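Session Two Handout: Saying What You Want (and Hearing What They Want)
Power Exchange for Beginners, taught by Cường Hà
Hồ Community Classroom, Drurkurville

Welcome back! If you were in the room for the first session, you already know I get excited about this part of the course, because negotiation is where most couples find out how much they like talking to each other. Everyone enrolled is an adult, and everything we cover is between adults who have chosen it. Please keep other students' names and stories inside the group.

Tonight's notes go a little further than what we'll have time to say out loud, so read them again at home with your partner if you have one. If you don't, read them anyway. Half of this is about knowing your own mind first.

1. Words we'll be using

Dominant, or D-type: the person who takes the lead for an agreed time and within agreed limits.

Submissive, or s-type: the person who hands over the lead, and who can take it back.

Switch: someone who enjoys both. If you aren't sure which you are, put a question mark on your worksheet and leave it there as long as you need to.

Scene: a stretch of time with a start and an end when the roles are on.

Hard limit: something you won't do. It doesn't need a reason attached, and a partner who asks for one more than once is showing you something worth noticing.

Soft limit: something you might do with the right person, on the right night, after more talk.

2. Negotiating before a scene

Do it with your clothes on, sober and fed. I can't say "fed" loudly enough! People skip dinner because they're nervous and then wonder why they feel shaky and weepy an hour later. Sit somewhere you both feel normal. A kitchen is great. So is a walk, especially for people who find eye contact hard when they're asking for something that matters to them.

Start with how you want to feel. "I want to be tied up" tells your partner very little. One person saying it wants to feel held, another wants to struggle and lose, and another just loves the look of rope on skin. Those are three very different evenings. Try finishing the sentence "I'd like to come out of this feeling..." and see where it goes.

Then talk about bodies. Old injuries, bad knees, asthma, medications, contact lenses, a shoulder that pops. The person leading has a body too, so this goes both ways. I once saw a very confident Dominant get a calf cramp in the middle of a stern speech, and the two of them laughed so hard they had to start over (it was a lovely night anyway, they told me).

Finish with the edges: where, how long, who else is in the house, phones on or off, whether marks are okay, whether sex is part of it. For a first scene, pick 2 activities and leave the rest for another time. A short scene that leaves you both wanting more is a wonderful result.

3. Safewords and signals

Most of you will know the traffic light system. Green is keep going, yellow is slow down or check something, red is stop everything now. I love yellow. Yellow is such a generous word, and I wish people used it ten times as often. Dominants can call it as well, and red too.

Agree on a signal for times when talking is hard. A dropped ball or a bunch of keys works well, and so does a set number of taps on whatever you can reach. Practice it before you start, out loud and with your hands, until neither of you feels silly.

When red is called, the leading person stops, undoes whatever needs undoing, and asks one simple question: "What do you need?" Save the discussion for later.

4. Aftercare

Coming down from a scene can feel floaty, chilly, giggly, tearful or nothing much at all. Plan for it ahead of time. Blankets, water, something salty, something sweet, quiet music, a hand on the back. Some people want to be held and some want to be left alone in the next room with the door open - ask which, and believe the answer. Comfort food is very welcome, and the homelier the better.

Dominants drop too. It can show up a day or 2 later as a gray mood or a sudden worry that you did something wrong. Put a check-in on the calendar for the next day and keep it, even if it's only a short phone call.

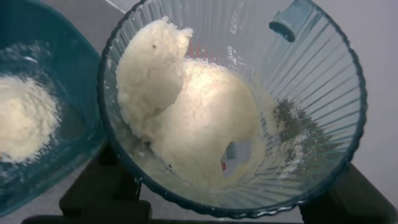
5. Writing it down

You don't need a contract. Plenty of happy couples never write a word. But a page of notes is a marvelous thing to have, because memory gets generous when we're turned on. Your Rutico worksheet lists nearly 200 activities, and beside each one you can mark yes, maybe, no, or "tell me more." Fill in your own copy alone before you compare. Please don't try to do it in one sitting. A page a night is plenty.

When you do compare, look at the matches first and enjoy them. Then go to the "tell me more" column, where the best conversations tend to be hiding. Leave the no column alone.

6. Homework for next time

Finish your own worksheet as far as you comfortably can.

Write up to 100 words on a time you asked for something and got it. It doesn't have to be about sex. Mine was about a haircut.

With a partner, or with a friend who's willing to role-play, practice calling yellow during something completely ordinary like folding towels. The other person stops, says "thank you for telling me," and waits. It feels goofy for the first few tries and then it starts to feel very good.

Questions between sessions can go in the course space on Teltel, where you can post under a nickname. We meet again in the same room, and next time we take up rituals, titles and how to end a scene well. Bring your worksheet and a pen.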